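Minutes, Pisutcombe Community Choir general meeting, 12/14/22

Taken by me again, as I was the one who brought a pen. Sota Miyazaki was in the chair. We had 34 people at the start and a few more who wandered in during the heating discussion (you know who you are, and yes, I wrote you down as present). Apologies came from most of the second altos, who had a school concert to get to.

## 1. Last meeting's minutes

Read, sort of. Sota asked if everyone had seen them and there was a general hum. One correction: I had written that the basses "agreed" to stand at the back, and the basses would like it to say "were asked." Fixed. Approved after that.

## 2. The winter concert, looking back

Everybody was still pretty happy about this one! We sold 72 tickets ahead of time and did well at the door too. The Tangen piece went over better than any of us expected, given how the dress rehearsal sounded, and two people told me they'd heard strangers humming the slow part in the parking lot.

Things people wanted on record for next time:

- The tenors couldn't see Sota past the piano lid. Either the lid goes down or the tenors move left.
- Page turns in the Tangen need a plan. There was a big rustle right in the quiet bars and you can hear it on the recording.
- Black folders, please, all of us. I counted a green one, and it was mine, so I'll start there.
- The intermission ran long. The coffee line was out into the hallway and we started the second half with people still holding cups.

There was a longish back-and-forth over whether we should have done an encore. Sota says an encore you haven't rehearsed is a dare. A few of the sopranos would have taken the dare. We left it there.

## 3. Rehearsal room

The long one. Our Koso Street room goes up to $40 a night starting in the new year. The choices as I understood them:

We could stay put and pay it. Most people like the room — the sound is decent, there's parking, and the piano gets tuned. We could also move to the church basement, which is cheaper but has that low ceiling, and the last time we sang down there the whole alto section went flat by the second page. Or we could rehearse every other week at Koso Street and split into sections at people's houses in between, which I personally like and which got a lot of groans.

Somebody asked if the heating would be fixed for the new price. Sota has asked them that twice and will ask a third time, in writing. This set off a good ten minutes on scarves, singing in coats, and whether cold air is bad for the voice. I stopped writing for some of it, sorry.

Show of hands: stay at Koso Street through the spring and look at it again in August. Carried easily, with a few against and me abstaining on behalf of my living room.

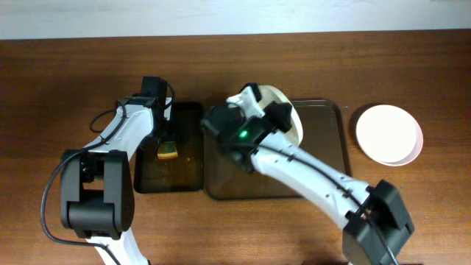 ## 4. Spring program

Sota handed around a draft. It's built on the big Sukurov setting, which would take up the whole second half, with shorter songs before it. I love the Sukurov and said so, probably more than once. The worries people raised were fair ones:

It splits into eight parts in the middle section and we are thin on low basses. Sota thinks we can borrow a couple of singers from the next town over, as long as they come to at least the last few rehearsals and don't just turn up in a tie on the night. The other worry was the language. None of us speak it, and the pronunciation guide in the score is hard going. Sota will make a recording of the text spoken slowly, line by line, and send it out before we sing a note of it. Practice in the car, he says. (I do all my practicing in the car. The man at the gas station knows the whole alto line of the last concert.)

For the first half there was support for repeating one song from this winter, and the Tangen got the most calls. There was also a plea for something fast. We did have a lot of slow music this year, and my aunt, who comes to everything, mentioned it to me in the lobby. Sota took the point and will swap out one of the slow ones. Suggestions to him by email and please, no more medleys.

## 5. Music library

Please return your winter scores! We're missing 2 copies of the Tangen, and these are rented, so we pay for whatever doesn't come back. Check under car seats and inside piano benches. Rub out your pencil marks before you hand them in — the breath marks, the glasses you drew over the key change, all of it. If you wrote in pen, come and talk to me and we'll work out something quiet.

## 6. Attendance

A bit of a touchy one. Sota would like people to let him know by noon if they're going to miss a rehearsal. There were evenings this fall with one first tenor, and he was very brave, but it's hard to balance a chord that way. We agreed to try a shared sign-out sheet online. I said I'd set it up, and I'd like it minuted that I've never set one up before.

We also talked about lateness. Warm-ups start on the hour. They're part of rehearsal. I am looking at myself here as well.

## 7. Anything else

- Carol singing outside the library is still on. Wear layers and bring a flashlight for your music. Meet by the book drop.
- The altos would like it known that they have finally won the cookie swap.
- New members are welcome from the first rehearsal of the new year. No audition, but Sota will have a quick listen to figure out where you should sit. If you know a low bass, be nice to them and bring them along.
- Somebody left a gray glove on the piano. It's in my bag.

## Who's doing what

- Sota: letter on the heating, Sukurov text recording, new fast song, borrowed basses
- Me: sign-out sheet, chasing scores, a black folder
- Everyone: scores back, pencil marks out

Next meeting date to be set once we know the spring rehearsal schedule. We finished by singing through one carol standing up, coats on, and it sounded pretty good.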